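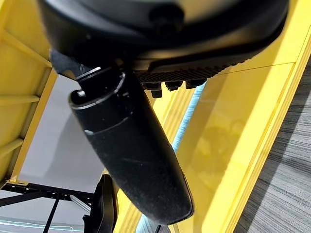

Urik from underneath. Post, ribbed panel, the three black stubs. Yellow frame on the left.

October, after lunch

Started on the Urik at last. It has been on the jobs list for so long that the ink has changed colour, and Oakley want to hear something by the end of the month, even if the something is "no".

Complaint as received: "moves when it shouldn't". Full text of the complaint. I rang Oakley to ask which part, and in which direction, and was told "generally". Wrote that on the tag.

Spent the first hour on the underside and didn't undo a thing, as agreed after the business with the Furkow, when I undid everything and then spent two evenings with a tray of parts and my thoughts. The plan this time is to look, write it down, and only then reach for a spanner.

Notes from below:

Main moulding. Black, a little shiny where the light gets at it. No cracks that I can find by eye or thumbnail. I pressed along the curve and it gave a bit more on one side than the other, though I may have been leaning. To be repeated by somebody who isn't leaning.

Round knob near the middle of the underside. Black on black, so I found it with my knuckles first. Can't decide if it is meant for fingers or if it's a fastener with a cap over it. It doesn't turn for me. I stopped there, because things in this shop that don't turn for me have a way of turning suddenly. Ognjen has better wrists and can have first go.

Ribbed panel. Fine ribs, full of fluff when it came in. Did it dry with the old paintbrush, the one with no handle, and then a damp rag. The paintbrush was better. The rag left bits of rag, which are now also in the ribs.

Three stubs under the panel. These took up most of my afternoon. They are not the same length, and that may be the fault or may be the design. The left one hangs lowest, the middle one is a fat little round thing, and the right one barely bothers. If they were meant to match, two of them are wrong, and I don't know which two. The Oakley paperwork calls them "fixings (see sheet)". There is no sheet. I have asked for the sheet.

Tried the 8 mm spanner on the left one. Went on, slack. Tried it again with a scrap of tape in the jaws, and all I got was a rounder bit of tape. Did not force it. Please note, whoever reads this in the spring looking for someone to blame.

Post. Scuffed, with some light scratches along it, all on the surface as far as my nail can tell. Two thin rings near the top where the sections join, then a small sleeve up to the body. My money is on the sleeve. Took hold of the post well down towards the rounded end and rocked it: 2 mm of movement, measured against the steel rule clamped to the bench leg. Measured it again and got 2 mm again, so either that's the answer or I have a steady hand for making the same mistake. From the rounded tip to the floor is 70 mm as it sits now. Write that down somewhere it will survive, I want the same figure after it has stood overnight. (It is written down here. It is also on the back of my hand.)

If the tip has dropped by morning, the sleeve is slipping. If it hasn't, I've spent an evening worrying about nothing and will pretend to have been confident.

Yellow frame. Still in the way. It was put beside the Urik "for now" when we cleared the Nitcombe order, and is settling in nicely. The slats are handy for resting a torch on, right up until the torch rolls off, and the lowest one is exactly where I put my elbow when getting up. I'm not asking for it to be moved. I'm recording that it exists and that my elbow exists. The yellow does help, mind you. Against the wall I couldn't see the edge of the moulding at all, and with that behind it I can at least tell where the black thing stops.

Things I want before the next session:

The sheet from Oakley, or an admission that there isn't one.
The inspection mirror back from wherever it lives now. Last entry in the loan book says "mirror – O." That could be Ognjen or Oakley.
Something soft to lie on. The floor mat has gone thin in the middle and I can feel the drain cover.
A rubber strap for the post, so that it can be held without fingerprints all over it. The dusty finish shows every one, and mine look guilty.

Rang Nitcombe about a replacement sleeve in case it comes to that. They sell them in bags of 50. I explained I had one post. They explained they had bags of 50. We left it there on good terms. If it does turn out to be the sleeve I'd sooner turn one up on the small lathe, and there's a bit of black bar under the bench that has been waiting years for a purpose.

Later, same day

Ognjen Ivanov looked in on his way home, lay down in my warm patch, said "hm", and got up again. His view, extracted over tea: leave the stubs alone, they're different lengths on purpose, and the left one is long so you can find it without looking. He also thinks the knob is a cap and will pop off with a thin blade. He didn't offer the blade. The mirror is not with him. He wrote his own initials next to my 2 mm, so it is now an agreed figure.

He found the drain cover too.

Leaving it standing overnight with nothing on it. Sign on the top says DO NOT LEAN. Rule stays clamped where it is, please don't borrow it, even for a minute. Check the 70 mm first thing, before the kettle, then try the cap.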